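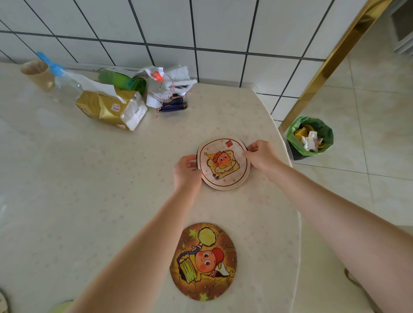
Coaster task: one coaster held by both hands, another one lying on the table.

Progress report on the Prernar recording kit
To: Garnet MacDonald, Michailidis Fund
From: Illia Pavliuk, Stelholm
April 2024

Dear Garnet,

This is the second report on our review of the Prernar kit, which we rent from Corodis under your grant. The first report, sent in December, covered the delivery and the training of our people. In this one I describe the home recordings, the problems we met, and what we would like to decide with you before the rental is extended.

Work done in this period

We have now 534 accepted recordings of table tasks. The agreed target is 3000 for the whole project, so we are behind the plan. The main cause is that we started the home recordings later than we wished. The agreement with the households took more time than the technical preparation, and I did not leave enough room for this in the schedule.

The tasks are simple ones from daily life: picking up a flat object, turning it, passing it from hand to hand, putting it down in another place. Coasters were proposed by Yabsira Gebremichael and they are a useful object for us. They are thin, they lie flat, and the fingers must find the edge before they can lift anything. This is exactly the kind of movement that our gripper arm does badly today. The printed designs are also of help to the labeling team, who can tell one coaster from another when several are on the same table.

How the kit performs

The head camera is comfortable enough for a normal session. Corodis promises up to 4 hours on one battery, and we have planned our days so that we do not depend on this number. The view of the hands is good when the person sits or stands close to the table. When the person leans back, the hands go too low in the picture and the recording is usually rejected.

The forearms can also cover an object which lies near the person. Prys Ellis has written a short instruction about this, asking people to start with the nearest objects and to clear them to the side. I think the rejection rate will go down, but it is too early to say it with certainty.
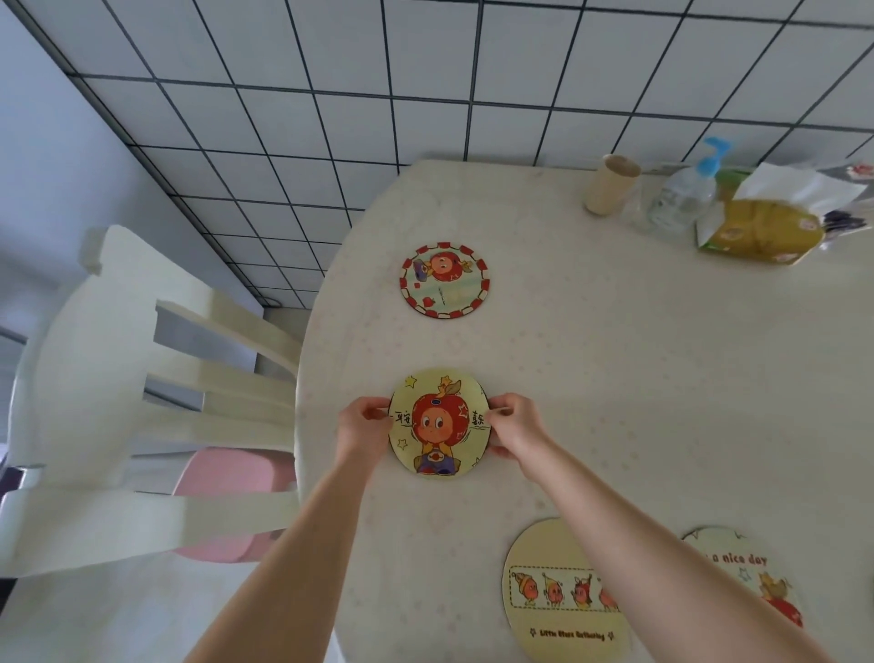 The labeling software is the weaker part of the package. It follows the hands well, but it often loses a round object in the moment when both hands hold it, and the label must then be corrected manually. Objects with writing on them are sometimes split into two labels. We reported both errors to Corodis. Alun Bowen answered us quickly and politely, and an update was promised, but there is no date for it yet.

The export to our training format works without complaint. I mention it because it was the point that worried us most in December.

Money

The rental and the payments to households are within the budget. Manual correction of labels is over it. We have moved a part of the travel money to cover the difference, as the grant rules permit, and the details are in the attached sheet.

Next steps

Until the next report we will continue in homes and add deeper objects, such as bowls and small boxes. Yabsira will prepare a first training run with the coaster recordings only, to see if the arm improves on flat things before we collect many more of them.

Decisions we need from you

1. Whether we may extend the rental of the 2 kits under the same conditions. We recommend yes for the camera – the labeling software we would prefer to keep month by month.
2. Whether the target can be reached later than planned, or whether you prefer a lower number with the present end date.

I can call you at any time that suits you, and Prys can join if you have questions about the recording instructions.

With kind regards,
Illia Pavliuk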